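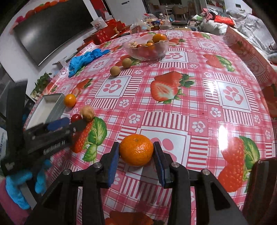
# reltari-passes

Predicted passes and received telemetry for Reltari, a small Earth-observation satellite in low orbit, as recorded by the Ninh and Dodach ground stations. The set covers 906 passes. It was put together to test pass prediction and frame decoding, and it is released as it was used, with the known faults listed further down.

## Contents

| Path | What it holds |
|---|---|
| `passes.csv` | one row per pass, both stations |
| `frames/` | decoded telemetry frames, one file per pass |
| `elements/` | orbital elements used for each prediction run |
| `stations.toml` | antenna position, horizon mask, receiver settings |
| `CHANGES` | corrections made after the first release |

Passes with no decoded frames have a row in `passes.csv` and no file in `frames/`.

## Columns in passes.csv

- `pass_id` -- integer, unique across both stations
- `station` -- `ninh` or `dodach`
- `rise_pred`, `set_pred` -- predicted times, UTC
- `rise_obs`, `set_obs` -- first and last carrier lock, UTC; empty if there was no lock
- `max_elev` -- highest predicted elevation, degrees
- `frames_ok`, `frames_bad` -- counts after error correction
- `flag` -- see below

Times are given to the second. The station clocks are steered by satellite navigation receivers, except where flag `C` is set.

## Flags

- `C` -- clock running free for part of the pass
- `M` -- antenna stopped by hand
- `W` -- antenna stowed for high wind
- `X` -- pass shared with another satellite, late start

A row can carry more than one flag. They are written without a separator, so `CW` means both.

## How the passes were chosen

A pass is included if its predicted maximum elevation is at least 12 degrees at the station concerned. Lower passes were tracked in the first weeks but the logs are patchy and have been left out. Where both stations could see the satellite at once, each has its own row -- these are not merged, and totals of `frames_ok` will count some frames twice.

## Decoding

Frames were decoded with Molten, version 2. Earlier versions drop the last frame of a pass when lock is lost inside it. Recordings made before the change of version were run through the decoder again, so the whole set should be consistent.

To rebuild the frame files from your own recordings:

```
molten decode --config stations.toml --in raw/ --out frames/
```

The raw recordings are too large to host and are not part of this release.

## Known faults

- The Dodach receiver had a loose connector in October. Signal levels for that month are low and should not be used for link budget work. Frame counts are still valid.
- 22 passes have `set_obs` later than `set_pred` by more than a minute. The element sets in use at the time were stale.
- The horizon mask for Ninh leaves out a line of trees to the north-east.
- Battery temperature in the telemetry is a raw count. The calibration curve has not been released by the operator.

## Reuse

Data files are under CC BY 4.0, scripts under the MIT licence. Please quote the release tag with any results, as row counts may change between releases. Corrections go through the issue tracker; include the `pass_id`.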